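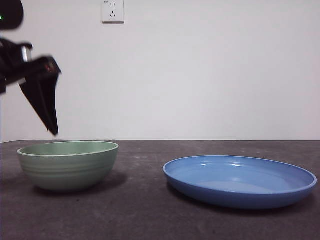
One student in the spring section asked why a glaze that passes a leach test fresh from the kiln should ever be tested again, and wanted to know whether the second test was only there to fill the lab hour. The question comes up most terms, so the notes for this unit start with it.

Unit 4: Glaze Fit and Food Safety

Reading: course packet, pages 46 to 52. Bring your test tiles.

A glaze is a thin layer of glass bonded to a clay body. Both shrink as the kiln cools, and they seldom shrink by the same amount. If the glaze shrinks more than the clay, it is left in tension and cracks in a fine network. This is crazing. If it shrinks less, it is left in compression. Mild compression makes the piece stronger. Too much and the glaze lifts off at rims and handles, a fault called shivering.

Crazing can be delayed. An underfired earthenware body takes up moisture over months of use and swells slightly, which stretches the glaze. Ware that left the kiln sound may craze in a kitchen cupboard the next October.

Leaching is a separate problem. Acids in food pull metals out of a glaze that has not melted fully or that carries more colorant than the glass can hold. Copper is a common offender. It gives greens and some blues, and it can also make a neighboring glaze less stable. Color alone tells you nothing about safety, as the same green can come from chrome or from a commercial stain.

Repeated washing in strong detergent wears the surface. A worn glaze may release more metal than a new one, hence the second test.

Home check (vinegar)
Fill half the piece or stand a tile in white vinegar. Leave three days. Rinse, dry, compare. Any change in color or shine is a fail. No change is not proof of safety, and ware for sale still goes to a lab.

Terms
Crazing: cracks from tension.
Shivering: flaking from compression.
Liner glaze: plain, stable glaze used on food surfaces.

For next time
Weigh out the Lovville liner recipe, batch 258, and the Kodosen version with added silica. Fire one tile of each in the Bachmann kiln. Write the cone and shelf on the back in oxide pencil. Tiles without marks will not be graded.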